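Aug 7, 2024

Spent the morning on the bin inventory for the Clostenholm order. Shelf labels are done up to 42; the rest wait for the new roll. Vidal sent the wrong tape again, 50 mm instead of the narrow one, and I have put it aside for return. Corrected the stock sheet, which still listed item 820 under the January location. Lunch at the desk. The Plinent catalog gives no replacement part for the broken drawer slide, so I will ask Jamenberg.

Sorting bars by color remains the slow part of the job, and I want a fixed rule before the next batch. My draft says one color per bin, long pieces at the bottom. The gray metal bin on the wooden table has red and dark green in it together, with a short red bar near the front wall, so it goes on the list for re-sorting. The floor of it is scuffed and scratched, noted under wear, no action.

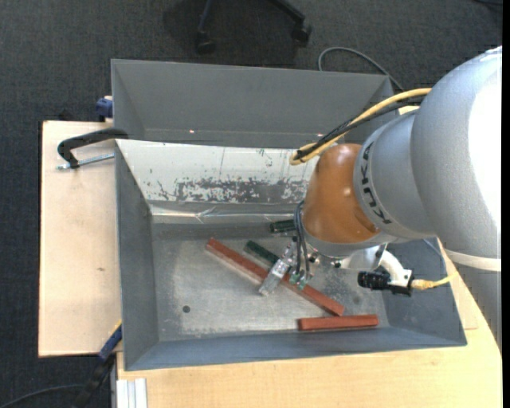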